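Hilo sobre la situación procesal de Veikko Koskela e Irja Seppälä, concejales de Flostska, en prisión preventiva. Resumo lo que consta en el expediente y lo que no consta. 1/

Los dos siguen en el centro de Zandon. La defensa ha presentado dos solicitudes de libertad bajo fianza. La primera se rechazó por riesgo de fuga. La segunda sigue sin resolución escrita, aunque la vista ya se celebró. 2/

Imputación: incitación a desórdenes durante la concentración frente al ayuntamiento. El escrito de acusación tiene 145 folios. La parte que describe la conducta individual de Seppälä ocupa 2. El resto es cronología, planos y partes policiales. 3/

La fiscalía cita a 53 testigos. En la lista figuran agentes que, según el cuadrante de servicio aportado por la defensa, ese día estaban destinados en Ahonen. El juzgado ha pedido aclaración. Plazo: febrero. 4/ 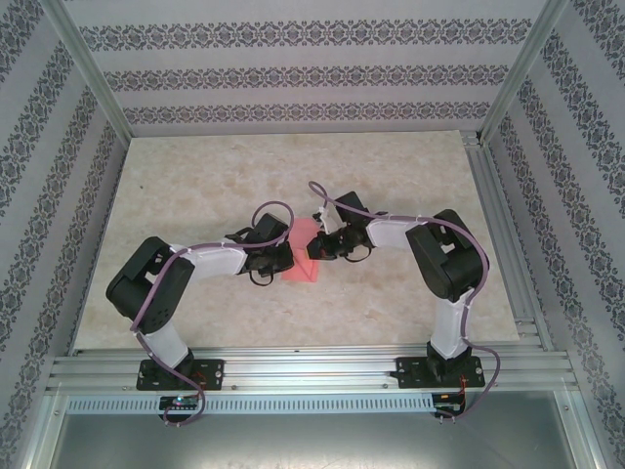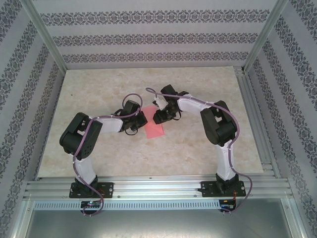
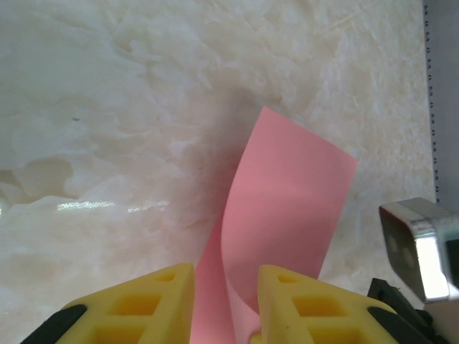 5/ El régimen de comunicaciones es el punto menos comentado. La abogada Ulla Manninen denuncia que la correspondencia con sus clientes llega abierta. El reglamento penitenciario permite inspeccionar el sobre en presencia del interno, pero no leer el contenido. Manninen pidió el registro de entrada y le entregaron copias sin sello. Una de las notas de Seppälä le llegó doblada y retorcida por abajo, más o menos como la tira rosa de la tercera foto, y sin el sobre original. La dirección del centro atribuye el estado del papel al transporte interno. No ha aportado el parte correspondiente.

6/ Sobre las visitas: Heikki Koskela, hermano de Veikko, figura como autorizado desde el primer mes. Le han denegado la entrada en dos ocasiones por "falta de actualización documental". La norma no exige renovar la autorización mientras no cambie la situación del interno.

7/ Efecto en el pleno. Con dos escaños sin ejercer, la oposición no alcanza el mínimo para convocar sesión extraordinaria. El reglamento municipal no contempla la sustitución temporal por prisión preventiva. Solo prevé renuncia, fallecimiento o condena firme.

8/ En esas condiciones se aprobó la adjudicación del alumbrado a Boltton. Voto ajustado. Los dos concejales presos habían registrado una enmienda contra el pliego antes de su detención. No se debatió. El secretario la dio por decaída al no estar presentes los firmantes.

9/ ¿Es correcto ese criterio? El artículo aplicable habla de "retirada expresa". La ausencia no equivale a retirada. Hay un recurso presentado por vecinos, con 392 firmas, que plantea exactamente eso. Admitido a trámite, sin fecha de vista.

10/ Lucie Campbell, que sigue el caso como observadora jurídica, pidió asistir a la vista de la segunda solicitud. Se le permitió entrar, sin tomar notas. Su informe preliminar señala que la sala no leyó la motivación del rechazo anterior y que la defensa tuvo que pedirla por escrito.

11/ Pendiente a día de hoy, 24 de enero de 2025: la resolución de la fianza, la aclaración sobre los agentes de Ahonen y el registro de correspondencia de Zandon. La defensa ha anunciado recurso de apelación si la primera es negativa.

12/ Me preguntan por el límite legal de la preventiva. Depende de la pena máxima del delito imputado. Con la calificación actual puede prorrogarse una vez, por auto motivado y previa audiencia. La fiscalía no ha pedido todavía la prórroga.

13/ Corrección al punto 6: la segunda denegación consta por escrito; la primera fue verbal y solo la recoge la queja de Heikki Koskela. Cuando se notifique el auto sobre la fianza, lo añado en este mismo hilo.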